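7th March. Bench notes, arm cell, cable and held-object rules
Written by: S. De Luca
Read by: C. Colombo, B. Marras (please initial the margin copy)

Picking up where the November notes stop. The draft handling rules (we are calling them Tendudard, after the folder they live in) have a section on grippers and a section on benches, and almost nothing on what hangs off the arm. Brunello wants the draft fit to hand over before the next arm is commissioned. Today I went through the sections in order, with the arm on the pine bench, and marked what holds, what needs rewording and what should be deleted.

Section 1, bench surface. The draft says the work surface shall be "uniform and non-distracting." This can't be checked. Pine has grain and knots, and the wrist view picks them up clearly. A knot in the wrist view has ring-shaped contours that a simple edge detector will happily report as an object. Two ways to deal with it: cover the bench, or require that a background capture be taken on the bare surface before each session and stored with it. I prefer the second. A cover moves, and then there are creases to explain as well.

Proposed text: "A background capture shall be taken from every camera at the start of each session, with the arm in the session's start pose. If the bench, a camera or the lighting is moved, the capture shall be repeated."

Also under section 1: cables behind the bench. If one shows in the wrist view it will be at a different height in every pose. It should be clipped to something fixed or routed below bench level. Added as a "should."

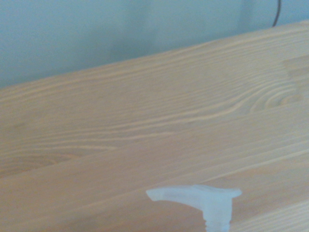
Does a background capture have to be repeated if only the wrist camera has been unplugged and plugged back in?
Only if the mount was touched. Reseating a connector at the far end of the cable doesn't change the view. Reseating one at the camera itself usually puts a load on the mount, so treat that as a mount change and repeat the capture.

I have written that into the note under 1.2, since it will come up every week otherwise.

Section 2, held objects. Draft limit was "light containers only." Replaced with a number. For the bench arm the limit is 200 g, gross, container included. The gripper will take more, but the limit is set by what we are willing to have dropped from carry height onto wood, and by the grip margin on a smooth wall. Glass is excluded at any weight unless there is a tray under the whole path.

Liquids. Old wording: "avoid liquids where possible." Deleted. New wording has three conditions:
2.4 The container shall be closed, and the closure checked by hand before the gripper takes it.
2.5 Contents shall be entered in the session sheet by name. "Clear liquid" is not an entry.
2.6 The carry path shall not pass over a connector, a power strip or a controller.

2.6 needs a drawing. I have asked Cinzia for the outline of the bench with the keep-out areas hatched. The Ban controller sits in one of them, and the rule applies to it as to everything else.

Carry height. Low is better for drops and worse for contact. We had 6 mm as the minimum clearance in the draft and I am leaving it, with the addition that the clearance is measured from the lowest point of the object in its carried attitude. A bottle gripped on its side and a bottle gripped by the neck have very different lowest points, and a tilt of a few degrees eats the whole margin. The planner takes the object height from the table entry, and the table entry assumes upright. Whoever enters an object has to enter the attitude too.

Section 3, cable dress. This is the weak section and took most of the afternoon. The draft says "cables shall be neatly routed." What we need is a limit on the slack loop between the forearm and the hand. If it is too short the connector takes the load at full wrist rotation. If it is too long the loop hangs under the wrist, gets to the bench or the object before the fingers do, and crosses the overhead view.

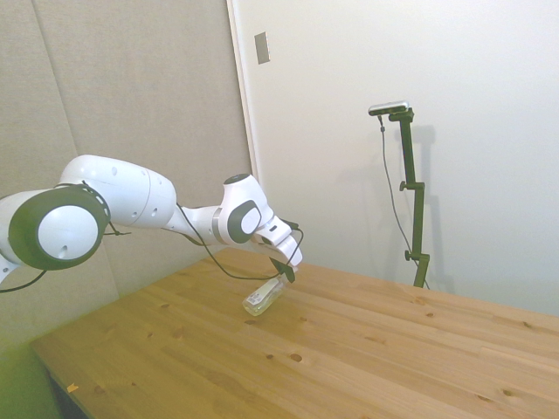
Shirley Girard wrote back on the first version of this section that a maximum loop length is the wrong thing to fix, because the same length of cable hangs differently on every arm, and that she would sooner see the rule written against the fingertips: at no pose in the session may any part of the cable be lower than the lowest point of the tool. She added that a rule like that can be tested with a straightedge by a person who has never seen the arm before, and that Vorkine's people have asked for tests of that kind since the first draft.

Agreed in substance. One trouble with it: with the tool pointing level instead of down, the fingertips are no longer the lowest part of anything, and a perfectly good cable would fail. So the test has to name the pose. Reworded:

3.1 With the tool in its working attitude at minimum carry height, no part of any cable shall be lower than the lowest point of the tool or of the object it holds, whichever is lower.
3.2 With the wrist turned to each end of its permitted range, the cable shall retain visible slack at both connectors.
3.3 The cable shall be fixed to the arm on both sides of any joint it spans. Tape is acceptable for one session. For anything longer use the Bromon clips or an equivalent.
3.4 Cable dress shall be inspected every 1,000 cycles and after any collision stop.

On 3.4, Brunello wanted a shorter interval. The cycle counter is in the session sheet already, so the number costs nothing to change later. Left at 1,000 until there are inspection records to argue from. There are none at present. The inspection form has a box for it and the box has been left blank on every sheet I pulled.

On 3.3, "both sides of any joint" will not be popular. A cable hanging free from elbow to hand passes 3.2 easily and is quick to fit. It also swings, and in a fast lateral move it goes on swinging after the arm has stopped. If the speed cap in section 5 stays at 200 mm/s this matters less. The two clauses should refer to each other and at the moment they don't.
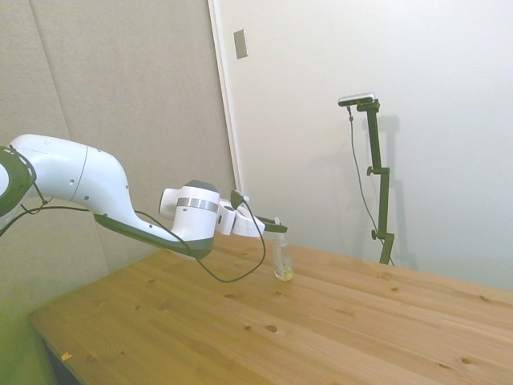

The cross reference should run from 5 to 3, so that a person raising the cap is sent to look at the cable. The other direction is useless, as the cable gets dressed once and the cap gets edited often. Proposed 5.3: "Before the speed cap is raised, cable dress shall be re-inspected under 3.1 to 3.3 at the new speed."

Section 4, fixed cameras. Mostly fine. Changes:
4.1 The stand shall be outside the reach envelope at full extension, tool and object included. (The draft had the bare arm.)
4.2 Clamp positions on the pole shall be marked, so that a slipped clamp can be seen.
4.3 The camera cable shall be tied to the pole over its full height. A cable left to drop from the camera gets caught by a sleeve sooner or later, and then the calibration is gone without anyone having noticed.
4.4 Stand shadows on the wall are allowed, provided the lighting is fixed for the session.

I had struck 4.4 as padding and put it back after Cinzia pointed out that without it somebody will read section 1 as forbidding shadows and start moving lamps.

Housekeeping. Loose debris on the bench is covered by "the bench shall be clean," one line, in section 1. Changed to "wiped before the background capture," which ties it to a step that leaves a record. Small bits near the front edge get missed, as everyone looks at the middle. The wipe goes edge to edge.

Terms. The draft uses "tool," "hand," "gripper" and "end effector" for the same part, sometimes in one clause. I have made them all "tool," except where the fingers alone are meant. "Operator" and "attendant" are also mixed. These may be two people. Left alone for now, query to Sveva Cattaneo, who wrote that part.

Open items
- Keep-out drawing for 2.6 (Cinzia).
- Object table needs an attitude field. Default should be empty, with the planner refusing to run on an empty field. (Me.)
- Permitted wrist range for 3.2 isn't written down anywhere except in the controller settings. Needs to be in the document. (Brunello.)
- Straightedge test for 3.1: who holds it, and is the arm powered while they do? Must be unpowered or in hold with the stop in hand. Clause missing. Not to be issued without it.
- Operator/attendant wording (Sveva).
- Inspection form: make the cable box mandatory.

Next revision goes to Shirley first, then Vorkine. Old copies of section 3 in the bench folder to be pulled when the new one is filed.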